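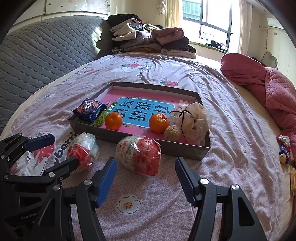 5. LOADING THE TRAY

Read Section 4 (Choosing a Bed) before you begin. If you skipped Section 4, choose the bed you have.

The Usivico Small Things Tray, part number 3916, is a shallow box with four walls and no lid. It is meant for the sort of household object that belongs to a room in theory and lives on the bed in practice. Any shallow cardboard box will do the same job, and our accounts department has asked us to stop printing that sentence.

5.1 Before you start

You will need:
- one tray, or one box pretending to be a tray
- one bed, made or otherwise
- the small things
- a bag for wrappers
- 23 minutes, or an evening

Note: The bed doesn't have to be smooth. Folds in the sheet will make the tray sit at a slant, and anything round will go where the slant sends it. You can pull the sheet flat under the tray with one hand while lifting with the other. You can also decide which end of the tray you would like the fruit to live at, and lean into it.

Caution: Do not load the tray on your lap and then stand up.

5.2 Placing the tray

1. Clear a patch of bed a little bigger than the tray. Push things outward. You will be dealing with them shortly, so there is no call to be gentle about where they land, with the exception of eggs. Chocolate eggs count as eggs.

2. Set the tray down with a long side facing you. Press on the floor of the tray with your palm. If it rocks, turn it a little and press again. If it still rocks, there is something under it. Look for a sock.

3. Leave a strip of bare sheet in front of the tray. Everything you can't make up your mind about goes in this strip, which the first edition of this guide called the Staging Area and which most households call "don't touch that, I'm sorting."

5.3 The flat thing goes first

4. Find the largest flat object in the pile and lay it on the floor of the tray. A picture book is ideal. A school workbook is nearly as good and has the advantage that it will be looked for on Wednesday at 7 a.m. and can be found.

5. Check that the book lies fully flat. If a corner climbs the wall, take it out and try it the other way around. If it climbs the wall both ways, you have bought the wrong book for the tray, and the tray is cheaper.

Note: It makes no difference to the tray which way up the title is. It may make a difference to the person reading it. Settle this at home.

6. Do not stack a second book on the first. The walls are shallow, and two books bring the floor up so high that an orange can leave whenever it likes. Second books go back on the shelf. If you don't have a shelf, see the Grokent catalog, where you will find several that are wider than your wall.

5.4 Soft things, then packets

7. Put the soft items into the corners. Hair ties, fuzzy odds and ends, single mittens and anything knitted are all suitable. They take up the space where hard things would otherwise rattle.

8. Rest light snack packets on top of the soft items. A packet may lean on the rim. Packets with crimped ends have sharp little teeth, so point those away from the hand you will be carrying with.

9. Tied bags and pouches go in an opposite corner. They are allowed to bulge over the wall by the width of a finger. If the bulge is wider than that, untie the bag, find out what has been living in it, and tie it again with less.

Caution: Face masks, used tissues and anything with a bandage on it are not soft items for the purposes of step 7. They are trash, or they are laundry, and they should make that journey today. 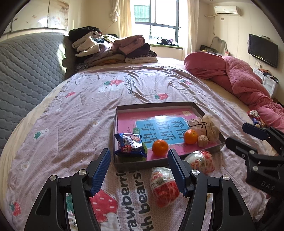 A reader of the last edition wrote in to object that chocolate eggs should never be left outside the tray, since the whole appeal of a tray is that a child can be told "everything in there is yours" and the argument is over. We have thought about it. In our test households the argument was not over. It moved to which egg was whose, and it was conducted at greater volume because both eggs were now in the same place. Our advice stays as printed: wrapped eggs wait in the strip in front until ownership has been established, and they go in last. The reader has since written back to say she has changed her method and bought a second tray. We thank her for her business.

5.5 Things that roll

Rolling items cause most of the letters we receive. Oranges, walnuts, marbles, and the small rubber ball that came free with something all belong to this group.

10. Put the fruit in one piece at a time. Place each one on its flattest side. With an orange that usually means stem scar up, although oranges vary and some have no flat side at all. Give those ones to somebody to eat.

11. Use the fruit as a fence for anything smaller. A walnut tucked between an orange and a tied bag will stay there through a short walk down a hallway. A walnut on its own in the middle of a glossy book cover will be in the hallway before you are.

12. Lift one end of the tray by the thickness of a thumb and watch. Items should lean and settle. If something crosses the whole tray, go back to step 10.

Note: Nuts in the shell are durable and can be left on the bed until the tray is in its final position. Put them where you won't sit. We had to add the second half of this note after the first printing.

5.6 Using the strip

13. Work along the strip in front of the tray from left to right. Pick up each item and either put it in, put it in the wrapper bag, or call out the name of the person it belongs to. Calling out is slower than the other two and rarely produces the person.

14. Anything you have picked up three times goes in the tray.

15. Bags with something small and loose inside should be held upright and given one shake before they go in. You are listening for crumbs. Crumbs mean there is a hole.

5.7 The rest of the bed

The tray was never intended to clear an entire bed, whatever the box says. (The wording on the box was done by Flaltilov, who also did the picture of the smiling couple and their one tidy pear.) When the tray is full you will still have what we call background.
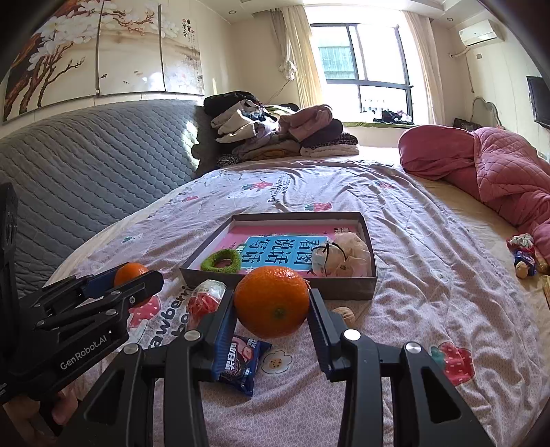

16. Fold the blankets and quilts before you touch the clothes. A heaped quilt hides toys, and it is pleasant to find the doll before you have spent half an hour telling its owner it must be at Grandma's. Shake each quilt over the bed and never over the floor.

17. Clothes that are already folded stay folded. Carry the pile in one trip if you can see over it. If you can't see over it, carry it in one trip anyway, as everyone does, but go around the rug.

18. Check the window sill. Clothes get put on sills to be dealt with in a minute and have been known to fade there. Draw the curtain back fully, since half of a sweater can stay behind it for a season.

19. Toys found at the edge of the bed may join the tray if they fit without folding. Dolls fit lying down. Wooden toys go on the side nearest you, where their weight helps.

Caution: Do not hang things from a painting or a picture rail while you make up your mind. We mention it only because the people who do this know who they are.

5.8 Moving the tray

20. Take hold of both short ends, low down, with your fingers underneath. Cardboard walls are there to keep things in and should not be used as handles. The Usivico tray has reinforced ends, tested at the Omerović workshop by a man who leaned on one during his lunch.

21. Walk at your usual speed. Careful walkers drop more. We can't explain the figures and have stopped trying.

22. Put the tray on a desk, a dresser, or a low shelf. Don't put it back on the bed. If you put it back on the bed, return to Section 4.

5.9 Upkeep

Empty the tray once a week. Fruit should come out sooner, particularly anything with a soft spot facing the book. If juice has reached a cover, wipe it with a barely damp cloth, stand the book open on its end overnight, and turn it around so the mark faces the wall.

Snack packets should be checked for whether they are still packets. An empty one weighs almost nothing but keeps its shape remarkably well, and families have been known to dust around one for months.

Replacement walls are sold as part 2084 and come in dark gray only. Allow the glue to set overnight before loading. For fitting instructions see Section 6, which is shorter than this one and has no fruit in it.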